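Sydorenko opens home furnishing and kitchen shop in Dirnmont

Dirnmont, February. The family company Sydorenko is pleased to inform its customers that the new shop in Dirnmont is now open. It is the second shop of the company, after the one in Ratdale, and it offers small lighting, kitchen goods and table linen under one roof.

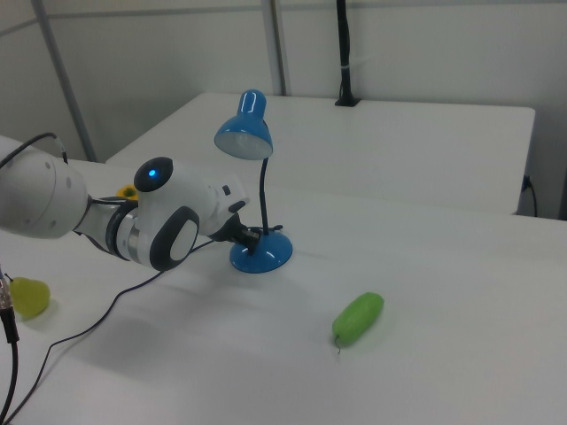 The building was for many years a shoe shop and stood closed since last spring. The works lasted five months. The old floor was kept, and the entrance was made wider for prams and wheelchairs.

The shop will be open until 7 in the evening. Customers from Ratdale can use their existing loyalty card in both places.

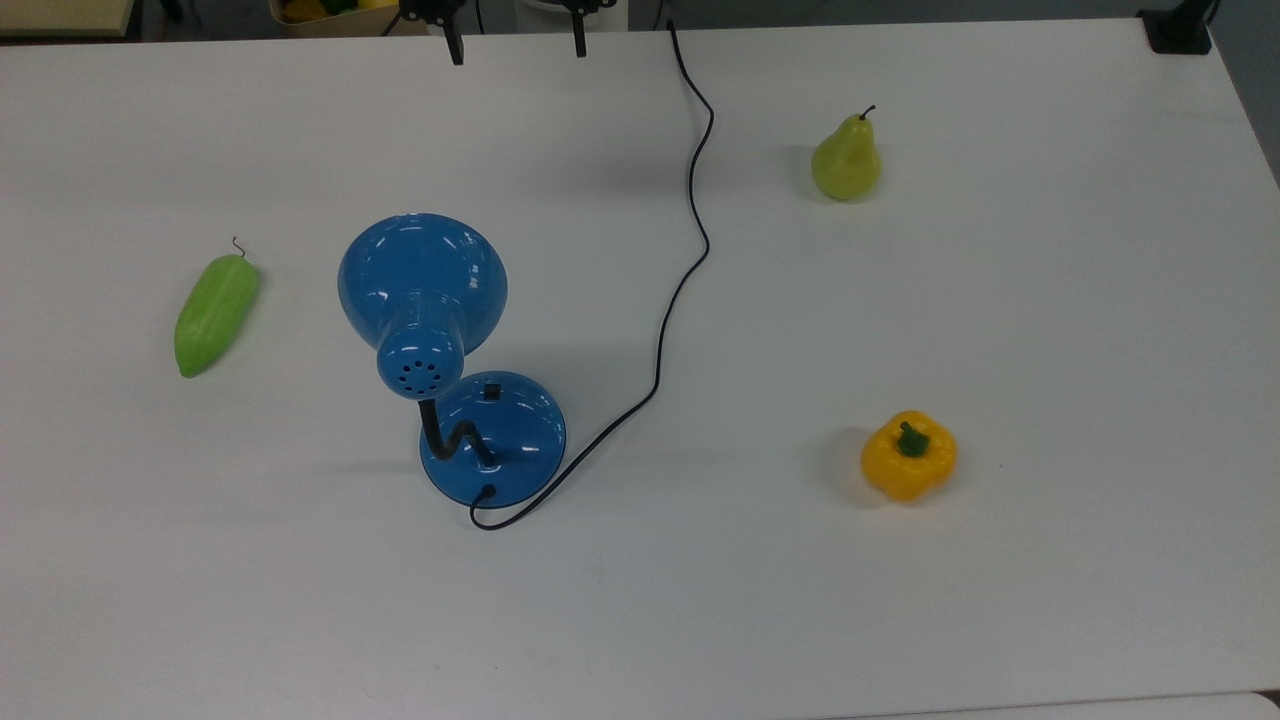 Part of the goods comes from small makers of the region. Nearly 100 articles are supplied by Gronow, with which Sydorenko has worked from the beginning. Delivery inside the town is free for larger orders, and old lamps can be left at the till for recycling.

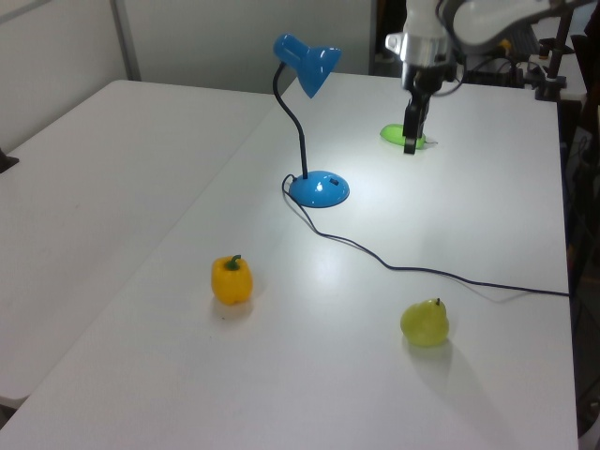
Opening offers

During the first 4 weeks, all desk lamps and kitchen knives will be sold at a reduced price. The offer is valid only in the Dirnmont shop and cannot be joined with other discounts.
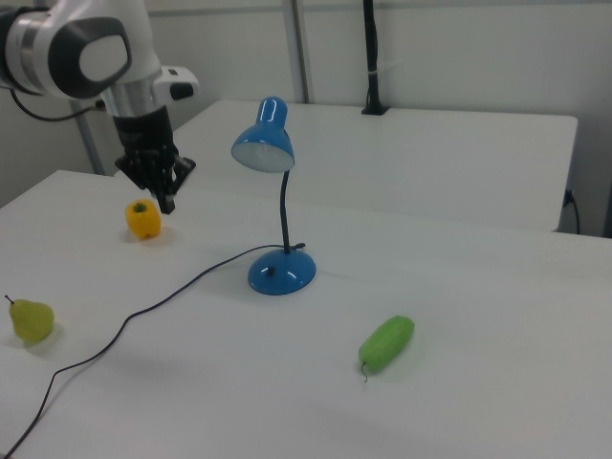
Yellow pepper and pear on a white table.

Further information can be asked at the till in both shops.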